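3.2 Collection of demonstrations

All demonstrations were recorded at our laboratory in Clulombridge, with the two arms fixed to the same table. The task is called plate assembly: the operator must bring the loose building bricks to a baseplate and press them on its studs. We selected this task because the tolerance is small and a wrong approach angle can be noticed early in the episode. Each episode starts from a new placement of the bricks, which a second person arranges by hand. We recorded 1000 episodes in total, divided between 2 operators (E. Macedo and A. Brekke), who both had one week of practice before the first episode was kept.

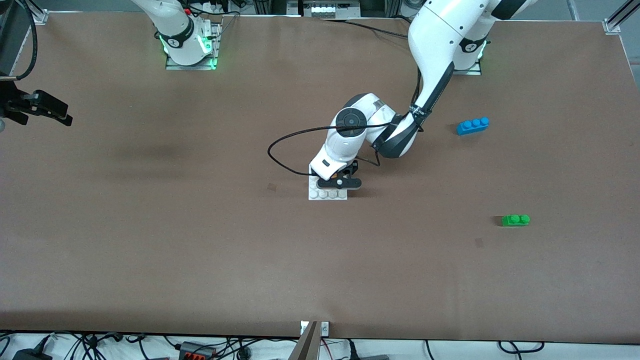

Figure 2. Workspace during a plate assembly episode, with the left gripper above the white baseplate.

The placement of the bricks has a strong influence on what the policy learns. In the first trials the person who prepared the table had a habit of putting the bricks close to the plate, and the policy trained on these trials did not search further away. For this reason we changed to printed placement cards, drawn at random before each episode. A card gives a region and an orientation for every brick, but not an exact position. In Figure 2 the blue brick and the green brick both lie on the right side of the plate, so this start is easier for the left arm, and the right gripper stays over the other side of the table. Starts of this type were kept in the set. We only required that the cards, taken together, cover both halves of the table.

The operators were told to move at a comfortable speed and not to correct small errors in a hidden way. If a brick was dropped inside the reach of the arms, the operator continued and picked it again — these recoveries are useful for training. If it fell from the table, the episode was stopped and the same card was repeated. Joint positions, gripper openings and images were stored by the Ultside recorder with a common clock.

After recording, K. Ndung'u checked every episode and marked the moment of first contact between brick and plate. Episodes in which this moment could not be decided from the images were given to P. Iwasaki for a second opinion. The labels are used only for the evaluation in Section 4 and are not seen by the policy during training.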